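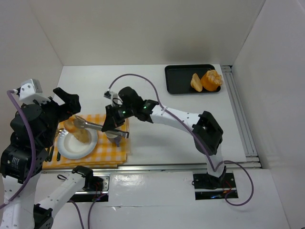

Breakfast service, Favel bench. The tongs have reached the bread.

So what I do for a living at the moment is serve breakfast to a plate. I drive a pair of arms by hand, they move bread with tongs, the whole thing gets recorded, and later a model studies it as if I were a great master of the form. A short thread on how that's going.

The goal for March was 1000 good examples of one chore: bread between tray and plate, using tongs. We have 493. You may notice those are different numbers. So did Svenja Hollmann, who runs the project and has a spreadsheet.

"Good" is carrying a lot of weight there. Good means the bread ends up where it should, the cup stays standing, and the operator doesn't wander off halfway to think. I am a terrible wanderer. The early recordings are full of me hovering over a roll like I'm choosing a puppy.

The hovering matters. The model can't tell thinking from working. If I pause over the plate every time, it learns that a pause over the plate is part of serving breakfast. Our first trained version was the most contemplative waiter you ever met. It would arrive at the bread and just be with it for a while.

Why tongs, people ask. The gripper could grab a roll directly. Sure, and I could eat soup with my hands. The point is to learn using a tool, where the part that touches the food is a good way out past the part you control. Tiny wobble at the wrist, big embarrassment at the tip.

Also you can't feel anything. I squeeze, the gripper squeezes the tongs, the tongs squeeze the bread, and by the time that news gets back to me it's mostly gossip. You learn to go by looks. A roll dents a little before it slips. A pastry gives you no warning at all.

We keep two kinds of bread on the plate on purpose. Ilona Tóth set that rule after a batch where every single example had one lonely roll dead center. The model from that batch was excellent at one lonely roll dead center. Put a second piece next to it and it went for the gap between them. Very fair-minded. Got neither.

Now before each take something has to move. Turn the plate, swap which piece is in front, slide the cup over, shift the tray. It feels like fussing. It is fussing. I have fussed with a checkered cloth more this month than my grandmother did in her whole life, and she ran a guest house.

About the cup: it stands close to the plate because real cups do. My request to move it somewhere safer was turned down in one word. The word was "no." I have since knocked it over in a number of takes that I'm not going to share with the spreadsheet's fans.

What do we do with the knocked-over takes? This was the big fight of the month. Svenja wanted them thrown out. Ilona wanted them kept in a separate pile, labeled, because a model that has only seen success has no idea what trouble looks like. They went back and forth for most of an afternoon while I sat there holding a croissant with a robot.

Ilona won. We now have 176 examples in the pile, which is called Hirna, after a test folder someone forgot to rename. It's where takes go when something went wrong. I'm the leading contributor. I'd like a plaque.

The ones I like best in there are the recoveries. Roll slips, rolls a bit, I go after it, get it, put it down like I meant to. Those get a special tag, and they're worth more than a clean one. You can't fake them, by the way. I tried dropping a roll on purpose and it looked like bad theater even to me.

Two arms, one me. I have two hands, so you'd think that's fine, but my left hand has never been trusted with anything and it shows. In most takes the right does the tongs and the left waits its turn with the gripper open, like a relative at a buffet.

Our other operator, who goes by Bhatia on the logs, is left-handed, and you can tell our takes apart instantly. I was worried about mixing them. Svenja says mixing is good, otherwise the model learns one person's habits. I said my habits are great. She opened the spreadsheet.

Things I would tell anyone starting out: write down what you changed before each take, and do it right then. Stop when you're tired, your worst data comes in the last half hour and it looks fine until you train on it. Watch your own recordings at normal speed. It's humbling, have a snack.

But bring the snack from home. The pastries on the bench have been picked up and put down more times than a phone. They're retired from eating. I made one mistake on this point around 4 pm and won't be taking follow-ups.

Next we try the same chore on the Ikirow bench, with different lighting and a different table, to see how much of this has been learned and how much has been memorized. I have a guess. I'm keeping it to myself until we've got at least 3 clean runs over there.

Okay, back to it. 507 to go and the left hand wants a turn.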